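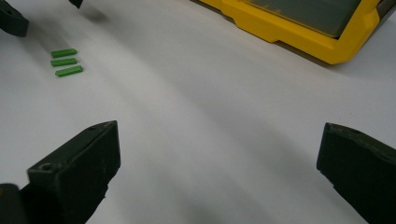
Flesitz has packed small parts by hand at its Judel site for as long as the company has held the lease, and the introduction of robot arms on two of its kitting lines was the main reason for our visit on 11th January. The delegation from the Vukov Institute for Work and Skills was received at the training benches, where packers use hand-held grippers to demonstrate the movements the arms are later expected to make. The bench we joined first had a plain white top, small green blocks and a yellow case with a dark lid panel, with more than one gripper in use over the same surface. The exercise is a simple one by the standards of the site. It was chosen as our introduction to the work and it served that purpose well.

Purpose of the visit

The Institute has been following the effects of automation in medium-sized packing and assembly firms. Earlier visits concentrated on sites where robots had been in place for several years and where the staff who had worked under the old arrangements had largely moved on. Flesitz offered the opportunity to speak with people in the middle of the change. The company employs 80 people at Judel and ships more than 3,000 kits on a normal working day, mostly replacement parts for household fittings. The delegation asked to see three areas: the training benches, the two lines where arms are installed, and the manual hall.

Our host throughout the day was Mali Vaughan, head of operations at the site. The delegation also met the shift leads, the employee representatives and two engineers from Athumani, the supplier of the arms and of the grippers used at the benches.

The site before the change

Until last year every kit at Judel was put together at a standing station. A packer received a printed slip, walked a short aisle of bins, collected the parts and closed the box. The work was steady, but it placed a considerable load on wrists and shoulders, and absence through strain injuries had been raised at successive meetings between management and the employee representatives. Recruitment for the evening shift had also become difficult.

Ms. Vaughan explained that the company had first considered a fixed machine of the kind used by larger competitors. The catalog at Judel covers 655 separate parts, a good number of which change shape or packaging from one season to the next, and the quotation for a fixed machine assumed a much more stable range. Athumani proposed arms that could be taught from human demonstrations and retaught when the parts changed. The first of these was installed in September, the second some weeks afterward.

The training benches

The benches occupy a former meeting room next to the manual hall. The wall to the corridor has been replaced with glass at the request of the staff, who did not wish the work to be done behind a closed door. Six packers are currently qualified to work there, in turns of half a shift. The remainder of their time is spent at their usual stations.

A packer at the benches holds a gripper in the hand and carries out a task with it, and the movement is recorded together with the view from the gripper. Tasks are set on cards by the shift leads. Some use real parts from the catalog. Others use practice pieces of regular shape, which new demonstrators are given until they have learned how wide to open the fingers and how to approach an object without nudging it. The delegation was invited to try, and several of our members found it harder than the packers made it appear. A small block that one would pick up from a table without a thought has to be approached squarely, and the fingers hide part of the surface as they come down. 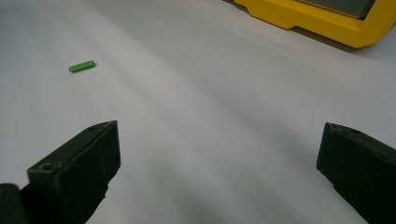 Training bench, Judel: a single green block on the white surface, with the gripper fingers open.

Packers are asked to vary the starting position of the pieces and to keep going at their own pace. They may discard any demonstration they are not satisfied with, and no reason is asked for. The employee representatives told us that this last point had taken some negotiation. The original proposal from the supplier included an individual score for each demonstrator, shown on a screen at the end of the bench. The screen was withdrawn before work began, and recordings are now stored under a bench number only. Athumani's engineers said the absence of individual scores had made some faults slower to trace. They accepted the arrangement nonetheless and have written it into the site agreement.

One packer with long service in the manual hall described the bench work as restful for the body and tiring for the eyes. She preferred it in the morning. Another said that he missed the conversation at the stations, as the room is quiet and people tend to concentrate. Both intended to continue.

The automated lines

The two arms stand at the far end of the packing hall behind low guarding. Each works beside a person, known on site as a line partner, who prepares the trays, deals with parts the arm has left behind and checks the kit before the box is closed. During our visit the first line was running a fixing kit and the second was stopped for a change of parts. The delegation was able to watch the changeover from start to finish, with the line partner leading it and an engineer from Athumani standing by.

The arms do not yet handle the full catalog. According to the figures provided by Flesitz, 410 of the parts have been cleared for automated picking. The others remain in the manual hall, either as a result of their packaging (thin film pouches are a known difficulty) or for want of demonstrations. Ms. Vaughan did not expect the whole range ever to be cleared and has stopped using it as a target in her reports to the board.

Throughput on the automated lines is lower per hour than at an experienced packer's station. The company regards this as acceptable for the time being, as the lines can run through the evening with fewer people. The employee representatives take a more cautious view. They pointed out that the evening shift has been reduced, that those concerned moved to days by agreement, and that the evening supplement was lost to them in the process. A transitional payment is in place until the end of the year. What follows it has not been settled, and both sides raised the matter with us openly.

Changes in the work of individual staff

No one at the site has been dismissed in connection with the arms, and the agreement rules out dismissal on those grounds for its duration. Job descriptions have nevertheless shifted. The line partner role carries a higher grade, and places were filled by internal application. Demonstrating at the benches does not carry a higher grade and is paid at the packer's normal rate. Several of those we spoke with considered this unfair. In their view the arms work as well as they do on account of what is taught at the benches, and the skill involved should be recognized in pay. Management has agreed to review the point together with the renewal of the site agreement.

Shift leads reported a change of a different sort. Much of their day was formerly given to covering absences and moving people between stations. A growing share now goes to writing task cards, deciding which parts should be taught next and speaking with the supplier. One had received training for this. The other two had learned it as they went, and would have welcomed a course at the beginning.

Reported strain injuries have fallen since the autumn, though the period is short and the site nurse advised against drawing conclusions from it. She has asked for grip force at the benches to be looked at, as some demonstrators hold the tool more tightly than they need to.

Observations of the delegation

The delegation was impressed by the frankness of all parties. The decision to involve packers in the teaching of the arms has given them a practical understanding of what the equipment can and cannot do, and this was evident in the way line partners dealt with stoppages during our time on the floor – calmly, and mostly without calling for the engineer.

We would draw the attention of member organizations to the question of grading for demonstrators, which is likely to arise wherever this method of teaching is adopted. We also recommend that training for supervisory staff be arranged before installation, and that the handling of recordings be agreed in writing at the same stage.

The Institute thanks Flesitz, the employee representatives at Judel and the engineers of Athumani for their time. A return visit has been offered once the review of the site agreement is complete. Members wishing to take part should notify the secretariat, stating any access requirements and whether they will need safety shoes, as the site holds only a limited range of sizes.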